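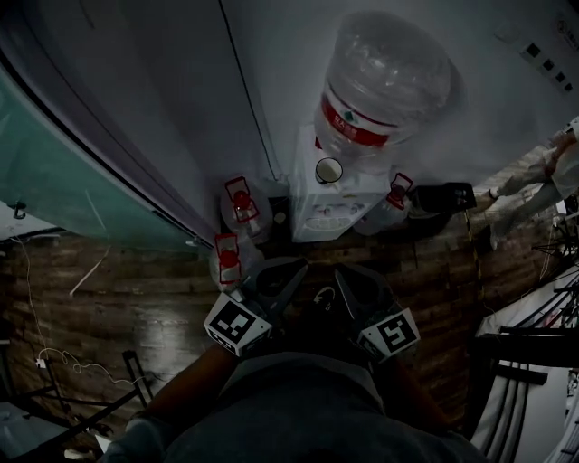 4. Setting up the water dispenser and changing the bottle

Grinmont kitchens and shared floors, house guide
Revised 01/02/2023 by Thérèse Lapointe

Use this section alongside the leaflet that came in the Jurnow carton. Where the two disagree, follow this one. The leaflet promises a "ten second, drip free" bottle change, and I have yet to see one.

4.1 Before you start

You will need:

The dispenser
One full large bottle with its seal unbroken
A clean cloth and a dry one
A bucket or washing-up bowl
A jug for the first water drawn off
A second person, if you have any doubt about the lift

The leaflet also lists a "bottle-aligning ring", sold separately by Grindine. We bought one. It sits in the drawer. A bottle that is held upright over the opening and lowered slowly finds its own way in.

4.2 Choosing the place

1. Pick a flat, hard floor against a wall. Avoid rugs and mats. The leaflet says the feet will level themselves on "most soft furnishings", and I would treat that as advertising.

2. Measure before you carry anything. The cabinet needs a clear width of 483 mm with air either side. Allow 700 mm of clear floor in front so that a person can stand square to it with a full bottle in their arms.

3. Check the headroom. A shelf that looks high enough with the bottle in place may be far too low when you are trying to tip the bottle over the top of the machine.

4. Keep it out of direct sun and away from radiators. Clear plastic bottles standing in a sunny window will go green sooner or later, whatever is printed on them.

5. Make sure the mains lead reaches the socket with some slack. Run other cables down the wall well clear of the place where people will be pouring.

CAUTION: Do not use an extension lead on the floor near the dispenser. The leaflet allows it "on a temporary basis". In my experience a temporary extension lead stays until someone trips over it.

Note: Dark timber floors hide small puddles very well. If yours is one of these, wipe a dry cloth over the boards in front of the machine when you think there is nothing there. You will sometimes be surprised.

4.3 First clean

New machines are described as "ready to drink from". Clean yours anyway.

1. Leave the dispenser unplugged.

2. Wipe the opening at the top, the collar round it and the taps with the clean cloth and warm water containing a little washing-up liquid.

3. Wipe again with plain water until the cloth has no smell.

4. Look into the opening with a torch. Any packing film or loose bits of foam should come out now.

5. Wipe the outside and dry the front panel. Do not spray anything at it.

Florencio Barrios uses white vinegar for step 2 and swears the water tastes better afterwards. I tried it and the water tasted of vinegar until the second bottle. Suit yourself, but rinse more than you think you need to.

4.4 Fitting the bottle

1. Stand the full bottle on the floor beside the dispenser and wipe it all over, with special attention to the neck. It has been in a van and on a stair, and the neck is about to go where the drinking water is.

2. Remove the cap or peel the label from its centre, according to the type. If the dispenser has a spike in the opening, leave the cap on and take off only the sticker. If it has none, the cap must come off.

3. Bend your knees and take the bottle with one hand under the base and the other at the neck. Keep it close to your body.

4. Bring the neck over the opening and tip in a single movement. Hesitating halfway is what floods the floor.

5. Lower the bottle until it sits down in the collar. Large bubbles should rise straight away. Let go slowly.

6. Give the bottle a gentle push at shoulder height. It should feel settled. If it rocks, lift it off and look for a folded seal or a scrap of sticker in the collar.

CAUTION: A full bottle is heavier than it looks. Ours hold 13 litres on paper, and larger sizes are sold that look much the same from across a room. Read the label before you lift. If you have a bad back, ask somebody, and ignore the drawing in the leaflet of a man doing it with one arm.

Note: Bottles with a moulded carrying handle are meant to be carried by it when upright. I would not trust a plastic handle with a tipped bottle.

4.5 Spare bottles

Smaller bottles with handles may stand on the floor to either side of the dispenser. It is the obvious place for them and I have given up arguing for the cupboard. Some rules apply all the same.

1. Leave a hand's width between the nearest bottle and the cabinet. The machine gives off warmth and the air has to go somewhere.

2. Keep the floor directly in front free.

3. Keep the caps on until the bottle is wanted. An opened bottle goes in the fridge or gets used that day.

4. Bring the older ones forward when new ones arrive. Everyone agrees to this and very few do it, so check the dates yourself once in a while.

5. Anything flat and dark should be moved off the floor near the bottles. People look at the water and not at their feet.

The supplier's card recommends a steel bottle rack from Marín at 425 a piece. It holds bottles sideways at a slight angle, takes up more wall than the dispenser does, and solves no problem that I can identify in a room with a floor.
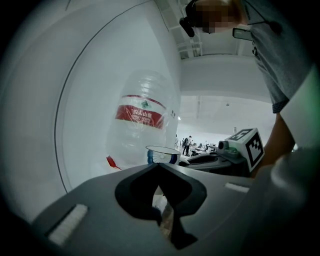 A bottle that has been lifted on to a counter or table for the day wants a little more care than one on the floor. Set it upright and well back, with the label turned to face the room so that people can see what they are drinking. Bowls and cups set down beside it should be small enough to move with one hand, because somebody will reach across them. I am told that the ribs moulded into the plastic stop a bottle slipping in the hand. They may help a dry hand. I would still use two.

4.6 Mugs and bowls

1. The flat top of the cabinet, by the neck of the big bottle, will take a mug. Keep it to one. A row of them means that the next person changing the bottle has to clear the top first, and they will try to do it without clearing the top.

2. Take the mug down before every bottle change. Water does come down the neck.

3. Stand clean mugs the way you prefer. The old argument over rim up or rim down was settled in April in favour of "please just wash them", and I see no reason to reopen it.

4. Patterned bowls and anything with a painted band should not be left with boiling water standing in them unless you know they will take it. "Heat safe" stamped on a base has let me down twice.

4.7 Switching on

1. Fill the tank first. Hold each tap open over the jug until water runs steadily with no spitting.

2. Throw that water away or give it to the plants.

3. Plug in, then switch on. If your model has a separate heater switch, leave it off until water has come through the hot tap. A heater run dry is the one fault the guarantee is quite clear about, and it is clear that they will not pay.

4. Wait. The leaflet says hot water in five minutes. Ours takes about twice that from cold, and longer in winter.

5. Draw off a cup from each tap and taste the cold one. A slight plastic taste is common with a new machine and should fade over the first bottle. If it has not gone by the third, complain.

CAUTION: Water from the hot tap can scald. The child lock on the front panel is stiff for adults, and Begoñe Collado's nephew opened it while we were still reading how it worked. Do not rely on it with small children in the room.

4.8 If something is wrong

No water, and no bubbles in the bottle
The seal or sticker is still across the neck. Lift the bottle off over the bucket and look.

Water round the base
Dry everything, lay a sheet of kitchen paper under the front edge and come back in an hour. A damp patch near the front usually means a tap left slightly open. A damp patch further back could be a hairline crack in the bottle, which lets in air and overfills the tank. Change the bottle before you call anyone out.

Faint lights on the panel
They are faint when new. The leaflet calls them "bright, easy-read indicators". Shade the panel with your hand.

Gurgling
Normal after pouring. Gurgling with no one pouring is worth a look at the floor.

Musty taste
Repeat 4.3. The leaflet says cleaning twice a year is ample. I clean ours with every change of season, and I have seen what is in the collar by then.

Bottle will not lift off
There is still water in it and it is holding itself down. Draw off what you can at the cold tap and try again with a slight twist.

4.9 Empties

Let the bottle drain fully before lifting it off, then tip it over the bucket, neck down, and put the cap back on. Returnable bottles go back with the next delivery. For the others, remove the cap, squash what will squash and use the plastics bin. Sivaprasad Joseph keeps the list of what is returnable, and the driver will tell you something different. Go by the list.

Descaling is covered in section 5.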